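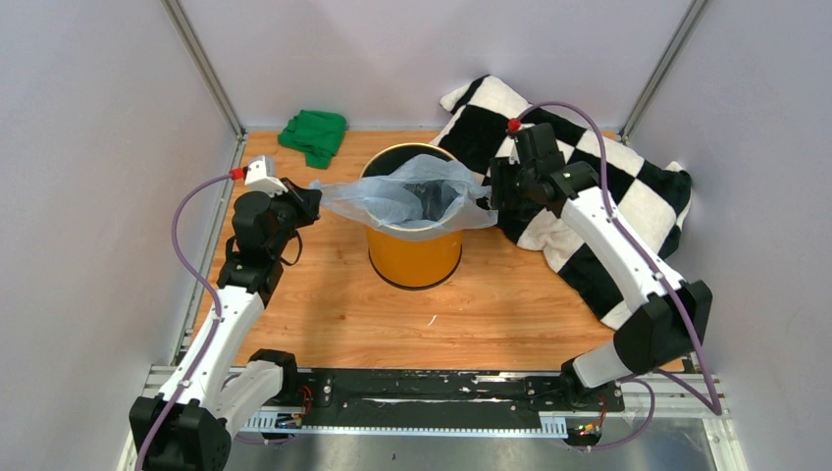
1 min read

Cellar notebook, 28 January 2024

Fining trial on the Stamberg white, tank 8, 2270 liters. The wine is still hazy after cold settling and a bit hard at the finish. Fitriani wants it in bottle by the end of February if we can get it clear.

Set up four cylinders, 200 mL each, all drawn from the middle valve. One is the control. The other three got Clirine at the low, middle and high end of the supplier's range, mixed fresh this morning in cool water. Stirred by hand, covered, and put on the bottom shelf of the cold room. Free sulfur checked with the Kemex before dosing and written on the tank card.

First look at the end of the day: the high dose is dropping fast but the lees are fluffy and take up a lot of the cylinder. Middle dose is slower and packs tighter. Low dose is hard to tell from the control. Nose is a little flat on the high one. Dimas tasted them blind and picked the same glass as flat, so I don't think it's just me.

Will leave all four for 96 hours before filtering a sample and doing the heat test. Please don't move the cylinders, even to get at the Bite rosé samples behind them.

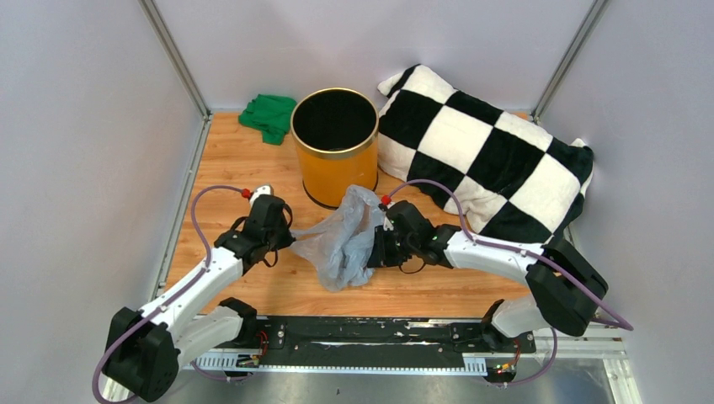 Oana Căpraru: I'd add one more cylinder between low and middle. Last year's lot cleared at less than we expected and we lost fruit by going over. Can you also note the lees height on each one before you pull the sample?

Yes to both. Fifth cylinder goes in tomorrow with its own start time on the label.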